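Reuse of Office Computers at the Onach Branch Library: Project Report

Prepared by Sơn Sầm and Sadao Yagi

3. Background and Method

The Onach branch library replaces its public computers on a fixed schedule, and retired units have in the past been sent directly to a recycler. This project examined whether a share of those units could be repaired and lent to households without a computer at home. Work began in October and was limited to desktop models, as laptops are covered by a separate agreement with the county.

Each unit was opened, inspected and given one of 3 grades. Grade A units needed only a clean installation of the operating system. Grade B units needed a replacement part, most often memory or a power supply. Grade C units were set aside for parts.

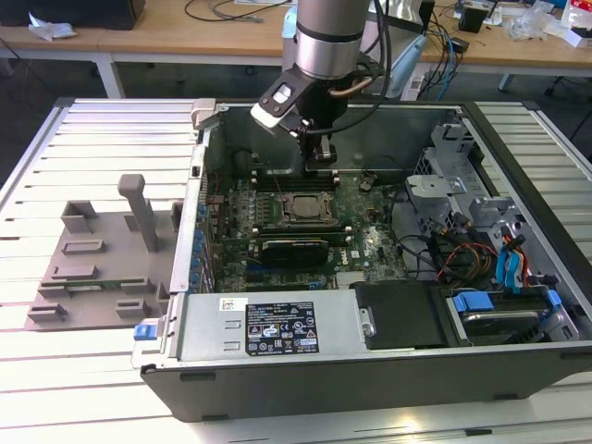 Borrower records were reviewed over the same period. The library holds 2752 active adult cards, and a short survey was mailed to cardholders in the Bikar and Hultus neighborhoods. Replies showed that the length of the loan mattered more to families than the age of the machine — a finding the authors had not expected. A loan period of 10 months, matching the school year, was therefore adopted for the cost estimate in Section 4.

Storage remains unresolved. The room on Cuypers Street is available for 2 terms only, and its lease does not permit evening access.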